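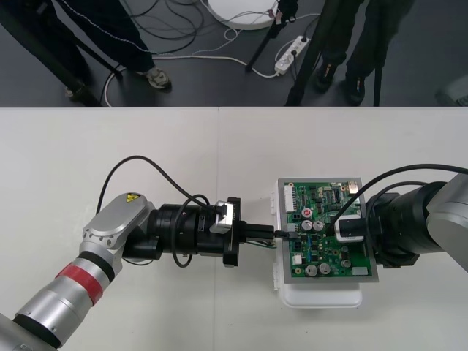
Running Four Menus Out of One Kitchen: A Conversation With the Founder of Medrano

Business > Food Service > Interviews

Search articles Enter keyword Go

Medrano began as a lunch counter and now operates as a central kitchen, supplying prepared dishes to its own counters and to two outside accounts, Esavix and Lilier. Its founder also writes the company's cookbooks and still signs off on each recipe before it goes into production. We spoke in the office above the loading dock at 7 a.m., after the first trucks had left.

The recipe file holds 904 entries. Of those, 581 are active, meaning they have been cooked for sale within the past year. The rest are kept for reference.

"An inactive recipe still has a cost sheet," the founder said. "If a buyer asks for it, I can quote a price the same morning. The sheet may be out of date on dairy or oil, and then I update those two lines and send it."

Each sheet lists ingredients by weight, yield after cooking, labor minutes and packaging. Volume measures were dropped early on. A cup of chopped onion varied too much between cooks, and the variation showed up in the food cost at the end of the month.

The cookbooks use a different format. Production recipes are written for a batch of 100 portions, and the founder does not divide them down for home use. "Salt doesn't scale cleanly, and evaporation doesn't either. A wide kettle and a saucepan lose water at different rates. For a book I start again at four portions and test from there."

The second book, Ilinik, took longer than the first for this reason. It covers braises and stews, where liquid loss has the largest effect. The founder wrote most of it between the end of lunch prep and the evening delivery, then paid an outside editor to check weights against the test notes. The printing was paid for out of company funds and the books are carried as inventory.

Asked how the company divides ownership and management, the founder described a partnership agreement with separate terms for each. Managing partners draw a salary set once a year. Profit is distributed afterward, and only once the equipment reserve is full.

"We had a walk-in compressor fail in April, before the reserve existed. I borrowed to replace it. The loan cost more than the compressor was worth to me, so we wrote the reserve into the agreement."

The outside accounts are on fixed menus with a price review clause. Esavix orders chilled trays and reheats on site. Lilier takes sauces and soup bases in bulk and finishes them in its own kitchen. The founder prefers the second arrangement because it uses fewer labor minutes per pound, although the margin on trays is higher.

There is no plan to add a third account this year. The limit is blast chiller capacity between 10 a.m. and noon, when both orders come off the stove. A second chiller would need a new electrical panel, and the founder is waiting on a quote for the wiring.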